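Search this site Search Menu

My gripper keeps dropping chopsticks (and your other fault questions)

By popular demand, or at least because I'm tired of typing the same replies, I've put all the questions about the slipping fault in one place. If you've landed here from the Mukwood forum, hello! Everything below is about the hand-held Mukeo gripper and the chopstick task, and I'll add to it when I find out more.

39 comments | 527 shares

What went wrong in the first place?

The short version is that thin things started sliding out of the fingers. I'd close the gripper on a chopstick, lift it towards the holder, and somewhere on the way up it would swivel, tip over and go clattering off across the floor. Chunky things were fine, so for ages I blamed my own hands (fair enough, I'm clumsy). Then I played back the recordings and saw one finger closing a hair before the other, every single time.

So was it a software fault?

Nope! I wanted it to be, because I'd just loaded the Cletilau update and it made a lovely culprit. I rolled back, tried again and dropped just as many. The trouble was a pad that had crept down its finger, plus a screw that had worked loose. Both very dull, both fixable at the kitchen table.

Why did it matter so much? It's only a chopstick.

The recordings are what the robot learns from. If I feed it a pile of goes where the stick twists in the grip, it'll happily learn to twist the stick. I threw away 5 sessions in the end, and I did sulk.

What do you test with now?

Long, thin, light things, held near one end, and after that something thin and flat held by its top edge. Those two between them show up a bad grip faster than anything else I've tried. I do it at home, next to the kitchen door, with the holders I'd be using anyway.

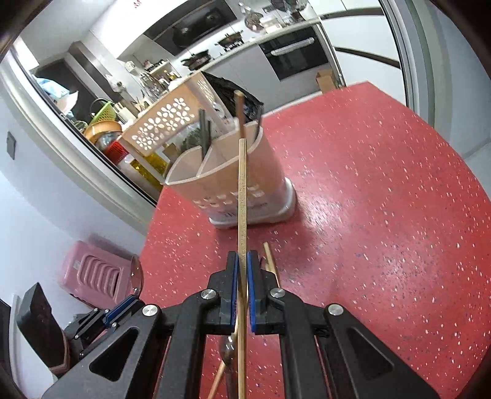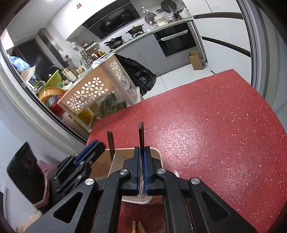 Grip checks by the kitchen door: a thin stick held upright in the first, the edge of a wooden board in the second.

How do I check my own pads?

Turn everything off first, please. Open the fingers and look at them from the side. The pads should face each other squarely, with the tops level. Then close them slowly on a strip of paper and give it a gentle tug. If it pulls out more easily at one corner, that's your problem. I peel the pad off, clean the finger, let it dry properly and stick a new one on. Don't be tempted to glue over the old one, I tried that and it was horrible to get off again.

How tight should the screws be?

Snug. I know that's annoying, but I haven't got a better word! The first time round I did mine up so hard that the fingers stiffened, and then I'd swapped one fault for another. Do a bit on each side, open and close it, then do a bit more.

Is it dangerous when it slips?

With a chopstick in the hand-held one, not really, you just get very good at picking things up. On the powered arm I'd be a lot more careful. Mine flicked a stick upwards once when it let go, and it went past my ear. I wear glasses for it now and I keep my face well back, and I won't run it with anything glass or sharp until the grip has passed its checks. If yours lets go of something while the arm is moving, hit stop before you reach in. Please don't try to catch it.

Does the Rajput pad kit fit?

It does on mine, with a bit of trimming. You get 2 pairs in a pack, so you can make a mess of the first one like I did.

Can I carry on recording while I wait for new pads?

You can, but stick to fatter objects and keep those files in a separate folder with a note in the name. I didn't, and I spent a whole evening trying to work out which ones were rubbish.

Mine still slips after all that. Now what?

Have a look at the finger itself for a hairline crack near the joint, with a torch, from both sides. If it's cracked, stop using it and order a new finger. If it isn't, leave a comment with what you were holding and where it let go, and I'll have a think.

We use cookies to remember your settings. Accept Manage

Sign up for the newsletter Your email Subscribe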